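Handbrake on the trailer, finally sorted

The trailer failed its check in April. It isn't a big one, a single axle flatbed with mesh sides that I bought from Malte Rathjen when he gave up keeping sheep, and I use it for logs, garden waste and the odd trip to the tip. The man at the Vakcombe yard put it on the rollers and said the nearside brake was doing nearly all the work and the offside one was barely touching. The handbrake lever came all the way up past vertical before it held, and then it only held on one side.

I had noticed the lever getting longer over the winter and had taken it up at the turnbuckle under the drawbar. That was the wrong thing to do. On a rod and cable system you adjust at the drums first, with the linkage slack, and only then take up what play is left in the rod. If you start at the rod you pull the cables tight before the shoes are anywhere near the drum, and after that nothing you do at the wheel end makes sense. Rüdiger Hinrichs told me this years ago on a different trailer and I had forgotten it.

So I started again from the beginning. Trailer unhitched, chocked, wheels off, drums off. The offside shoes were down to almost nothing at the leading end and had plenty left at the trailing end. The expander was stiff with rust and one return spring had lost its hook. The nearside was worn but even. I decided to do both sides, as the shoes come as an axle set anyway.

Finding the parts took longer than fitting them. The axle plate was painted over and I had to go at it with a wire brush before I could read it. The drums are 200 mm, and there are two shoe widths sold for that size which look the same in a photograph. Measure the old shoe across the lining before you order. I didn't, the first time, and sent a set back to Lotari at my own cost. They were decent about it and the right ones came two days later. The cables I got from Brunero, who will make them up if you give them the outer length and the overall inner length. I also bought a pair of bearings and seals while everything was apart.

I laid the order forms and the old cable out indoors in the evening to check the lengths, and then had to clear the table again for supper.
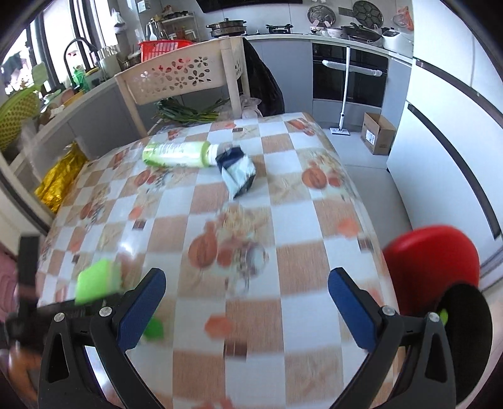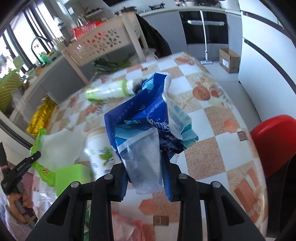 Fitting was simple enough. Clean the backplate, put a smear of brake grease on the pads where the shoes slide, and keep it off the linings. The expander came free after a night in penetrating oil, though I would replace it next time. I hooked the springs with a loop of cord and a screwdriver through the loop, which is easier on the hands than pliers. The bottom spring goes on before the shoes are in place and the top one after. I got this the wrong way round on the offside and had to take it all off.

The hub nut is the part to be careful with. Mine takes a castellated nut and a split pin, so you do it up while turning the hub, back it off to the nearest slot and check for the smallest bit of rock at the rim of the drum. Some later axles use a one-shot nut done up to a very high figure, and those need a proper torque wrench and a new nut each time. Look up your own axle and don't go by mine.

With the drums on and the cables slack, I turned the adjuster in each backplate until the wheel locked by hand and then backed it off until it just ran free with a light rub. You must turn the wheel forwards only. If you turn it backwards the auto-reverse shoe folds out of the way and you end up with the adjustment far too tight. Then the cables, set so the balance bar under the axle sits square. Last of all the rod, with the handbrake off, until there is no slack but no pull either.

The lever now comes up a few clicks and holds. I did 16 miles with it loaded, stopping gently a dozen times or so to bed the shoes in, then jacked it up and set the adjusters once more. They needed two clicks on the offside and one on the nearside. Neither drum was hot afterwards.

The whole lot cost £166, including the postage on the shoes I sent back. The yard had quoted £380 to do it, and I think that was fair for the hours, as it took me most of three afternoons.

Still to do: the breakaway cable is frayed near the clip, and the damper in the coupling knocks when I pull away. Malte says he has a spare damper off his old Takeda trailer but can't remember which shelf it's on. I'll measure mine before I drive over there.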